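Flomance Werbeartikel-Konfigurator: Anleitung für Wiederverkäufer

Kapitel 6: Druckdaten anlegen und Auftrag freigeben

In diesem Kapitel laden Sie das Logo Ihres Kunden hoch, setzen es auf den Artikel und geben den Korrekturabzug frei. Sie benötigen ein Händlerkonto und eine gültige Kundennummer. Artikel und Menge müssen bereits im Warenkorb liegen (siehe Kapitel 5).

6.1 Logo hochladen

1. Öffnen Sie den Warenkorb und klicken Sie neben dem Artikel auf "Druckdaten".
2. Wählen Sie die Druckfläche. Bei Taschen stehen Vorderseite, Rückseite und Vortasche zur Verfügung.
3. Laden Sie das Logo als PDF oder SVG hoch. Schriften müssen in Pfade umgewandelt sein.
4. Warten Sie, bis die Statusanzeige auf "Geprüft" springt.

Hinweis: Die maximale Druckbreite auf der Vorderseite beträgt 260 mm. Größere Motive werden nicht automatisch verkleinert, sondern abgelehnt.

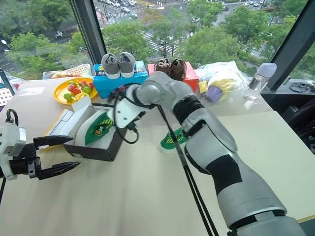

5. Ordnen Sie jeder Farbe im Logo einen Ton aus der Farbliste zu. Im Siebdruck sind bis zu sechs Farben möglich.
6. Speichern Sie die Zuordnung unter einem Namen, den Sie bei Nachbestellungen wiederfinden, z. B. "Heywood Messe blau".

Achtung: Verläufe und Transparenzen lassen sich im Siebdruck nicht wiedergeben. Wählen Sie für solche Motive den Transferdruck.

6.2 Korrekturabzug freigeben

1. Öffnen Sie den Abzug unter "Meine Aufträge".
2. Prüfen Sie Schreibweise, Position und Farbnummern.
3. Klicken Sie auf "Freigeben" oder tragen Sie Ihre Änderung in das Kommentarfeld ein.

Nach der Freigabe sind keine Änderungen am Motiv mehr möglich. Freigaben bis 11 Uhr gehen noch am selben Tag in die Produktion.

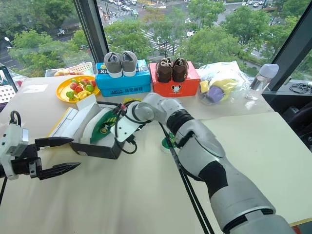 Humcombe, März

Geänderte Fehlermeldungen in dieser Ausgabe:

Fehler 86: Die Datei enthält nicht umgewandelte Schriften. Datei korrigieren und erneut hochladen.
Fehler 551: Die Farbzuordnung ist unvollständig. Zurück zu Abschnitt 6.1, Schritt 5.

6.3 Muster anfordern

1. Setzen Sie vor der Freigabe den Haken bei "Andruckmuster".
2. Geben Sie die Lieferadresse für das Muster an. Sie darf von der Adresse des Auftrags abweichen. 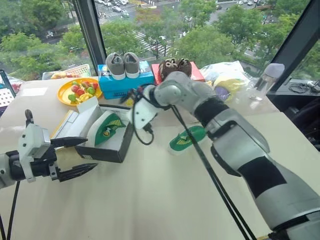
3. Bestätigen Sie die Musterkosten. Sie erscheinen als eigene Position auf der Rechnung.
4. Geben Sie den Auftrag erst frei, wenn das Muster bei Ihnen oder Ihrem Kunden geprüft ist.

Hinweis: Muster werden aus dem Lager Dundness verschickt. Rückfragen zu Mustern beantwortet Ruth Pickering, Fragen zu Druckdaten Wayne Lightfoot. Bitte geben Sie immer die Auftragsnummer an.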